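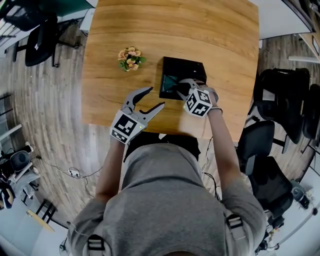 Foto: Leonie Kröger

Post in die Haft: Tipps für Brief und Päckchen vom Küchentisch

Wer einem Angehörigen in Untersuchungs- oder Strafhaft schreibt, bekommt Sendungen oft wegen Kleinigkeiten zurück. Die Regeln unterscheiden sich je nach Bundesland und Anstalt. Vor dem ersten Brief also das Merkblatt der Anstalt besorgen und innen an die Schranktür kleben.

Papier und Stift
Weißes oder liniertes Papier, blauer oder schwarzer Kugelschreiber. Kein Glitzer, keine Aufkleber, kein Parfüm. Gefütterte Umschläge und Klappkarten mit Musik weglassen. Die Seiten oben rechts nummerieren, dann fällt auf, wenn ein Blatt fehlt.

Adresse
Vor- und Nachname, Geburtsdatum, falls verlangt die Buchnummer, dann die Anschrift der Anstalt. Absender immer vollständig. Ich schreibe mir 6 Umschläge auf Vorrat und lege sie in die Schublade mit den Geschirrtüchern.

Fotos
Abzüge auf normalem Papier, keine Sofortbilder. Bei uns gehen 3 Stück pro Brief durch, andere Anstalten erlauben mehr. Name auf die Rückseite, mit Bleistift.

Wäsche
Nur schicken, wenn eine Genehmigung vorliegt. Alles vorher bei 60 Grad waschen, ganz durchtrocknen und flach falten. Keine Kapuzen, keine Kordeln, falls das Merkblatt sie ausschließt. Namensbänder annähen, Bügeletiketten lösen sich in der Anstaltswäscherei. Eine Liste des Inhalts obenauf legen und eine Kopie behalten.

Lebensmittel
Selbst Gebackenes wird in aller Regel nicht angenommen. Geld für den Einkauf überweist man auf das Konto der Anstalt, mit Namen und Geburtsdatum im Verwendungszweck.

Ablage
Ein Ordner mit 7 Fächern reicht: Briefe, Anträge, Besuchstermine, Anwalt, Überweisungen, Wäschelisten, Sonstiges. Einlieferungsbelege hinten einheften und bis zur Entlassung aufheben.

In der Untersuchungshaft wird die Post meist gelesen und ist entsprechend lange unterwegs. Geburtstagskarten für Juli gebe ich Mitte Juni auf.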